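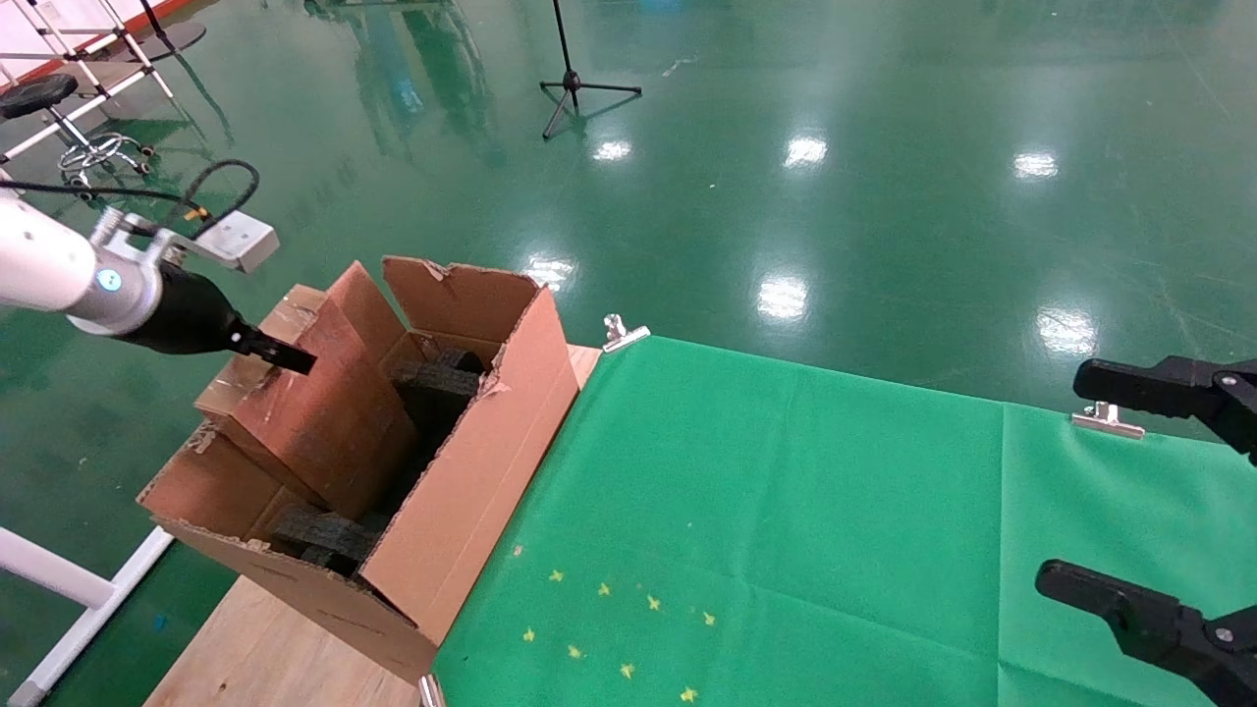 Clulik editor: moving platforms desync after checkpoint reload

Level Building > Technical Help

pastum_fan
Posted May 17, 2024

Working on a vertical stage in the Clulik editor. There is a lift section with two platforms on the same track, offset by half a cycle. On a fresh start the jump between them is comfortable. If the player dies and respawns at the midpoint checkpoint, the second platform is late and the jump becomes close to impossible.

Both platforms are set to Loop, speed 6, start on load. Track length is 40 tiles. I have deleted and replaced the checkpoint with no change. Is there a setting I'm missing, or is this a bug?

grelix_tiles
Known behavior. The checkpoint saves object position but not path progress. Anything on a Loop track gets its position restored and then snaps to the nearest node on its next update. If your nodes are far apart, the snap is large.

Add nodes. With a node on every second tile the error is too small to notice.

pastum_fan
The track has four nodes, one per corner, so that fits. Doesn't adding more nodes eat into the object budget?

grelix_tiles
Nodes are counted against the path budget, which is separate. You won't hit it with one lift.

SalemDrop
I disagree with the node fix. It hides the problem on short tracks, but platforms also slow down slightly at each node if easing is on, and easing is on by default. Put a node on every second tile and your lift will stutter. Players will feel it even if they can't say what it is.

Use a trigger. Set both platforms to Start on Trigger, put an invisible trigger zone over the respawn point, and have it reset the track. Both platforms then start from their first node every time, whether the player walked in or respawned.

grelix_tiles
Turn easing off. It's a checkbox on the track panel.

SalemDrop
Then the platform reverses with no slowdown at the ends, and the player gets thrown if standing near the edge. On a closed loop that doesn't matter. On a back-and-forth track it does. The OP hasn't said which one this is.

pastum_fan
Closed loop, a rectangle. Four corners.

grelix_tiles
Then easing off is fine.

SalemDrop
Fine for this stage. I would still use the trigger, so that the same lift can be copied to other stages without redoing the track.

Salma Kettani
I ran into this while building the Salem tower stage last December and tested both methods.

Nodes with easing off: offset after respawn was small and varied with the moment the checkpoint was touched. Playable, but a speedrunner will complain that the cycle isn't the same each time.

Trigger reset: offset was identical on every respawn. The drawback is that the zone also fires if the player backtracks through it, so a platform can vanish from under someone who drops down and comes back. Set the zone to Once Per Life and that goes away.

If the stage is meant for casual play, either one works. For anything with a timer, use the trigger.

pastum_fan
Where is Once Per Life? My zone only shows Once and Always.

Salma Kettani
Advanced tab, under Repeat. It's hidden until Show All Options is checked in editor preferences.

pastum_fan
Found it. Replaced the start setting on both platforms and put the zone over the respawn point. Died on purpose 6 times and the jump was the same each time.

One remaining issue: the first platform now sits still until the player enters the zone, so anyone looking up from below sees a stopped lift.

SalemDrop
Extend the zone down to the bottom of the shaft. It can overlap the checkpoint.

grelix_tiles
Or leave it running and use nodes.

pastum_fan
Extended the zone. It starts before the lift is on screen now. Leaving the thread open in case the next patch changes how checkpoints save tracks.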